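Sat, Trosbridge, pack bench

In at 7 to get the arms going before the Nieminen order. 1086 picks logged since Monday, target was 2000. Short, but the late shift had it off for most of a day so fair enough.

Main thing from the floor isn't speed. People want to know who gets the blame when a box goes in wrong. Told them it goes down to the cell, not to a name. Need that in writing from Predari -- asked twice now.

Packers rota changes in May. 3 on the line, one of them minding the arms. Minding is duller than packing, they all say so, and the hands get a rest but the back doesnt (stool is too low). Order a proper stool!!

Mixed goods today, tray and a box on the grey top.
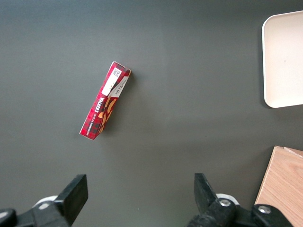
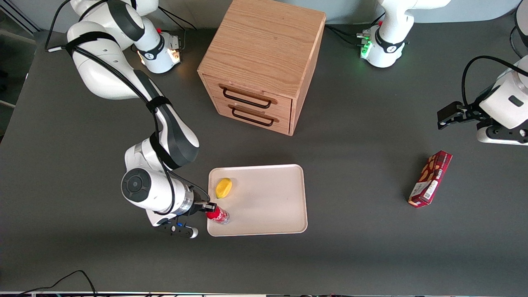
Swap minders every hour, not every two. Trial it Saturday and Monday. Pastus sheet still has the old job titles on, "packer 2" etc, wants redoing before anyone signs. Also pay grade for minding -- same as packing or up one? No answer yet, chase.

Stopped the count at 832 for the handover, restrat from there.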